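Do We Need a Lifetime Cup?
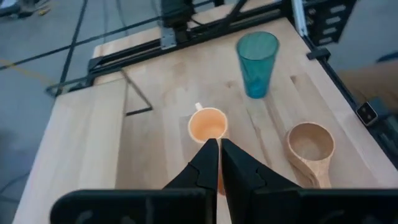 A tall teal plastic tumbler on a wooden tabletop.

Sometime last March a coworker told me, with a straight face, that she had gotten off the waiting list for a cup. It was a Kekana, the insulated kind with the screw-down lid, and the color she wanted had sold out in 11 minutes. She was happy about it. I was happy for her, I suppose, but I went home and looked in my own cabinet and wondered what problem this cup was supposed to fix.

The pitch is always the same. Buy one good vessel, keep it for life, and stop throwing things away. Kekana says its cup is built to survive 3000 trips through the dishwasher. Maybe so. I have no way to check, and I doubt most buyers will ever find out, since a new color arrives every season and the old one moves to the back of the shelf. A thing that lasts forever only saves anything if you stop buying more of them. The company can't want that. It sells cups.

I don't think people are foolish for liking a nice cup. I like mine. What I distrust is the way a purchase gets dressed up as a good deed. Brusadham, which used to make plain plastic picnic ware and was pretty good at it, now prints a little pledge on the box. You are invited to "join." Join what? You bought a cup at a store next to the motor oil.

Meanwhile the cheap tumblers most of us grew up with are still around. They get scratched. They go a bit cloudy. They also hold water, and they stack, and a kid can drop one on the kitchen floor without anybody shouting. I own two that came with an apartment I moved out of long ago, and they have outlasted a marriage's worth of wedding glasses – not my marriage, thankfully, but I did inherit the glasses.

Fans will tell me plastic is bad and steel is better. Fine, if you are choosing between two things you don't own yet. Most of us aren't. We already have a cabinet full, and the cup that takes no new metal, no shipping and no cardboard box is the one sitting in there right now. I never see that cup in an ad.

My coworker has since bought a second Kekana, for the car. It doesn't fit the cup holder. There is an adapter for that, sold separately, and she tells me it comes in the same color.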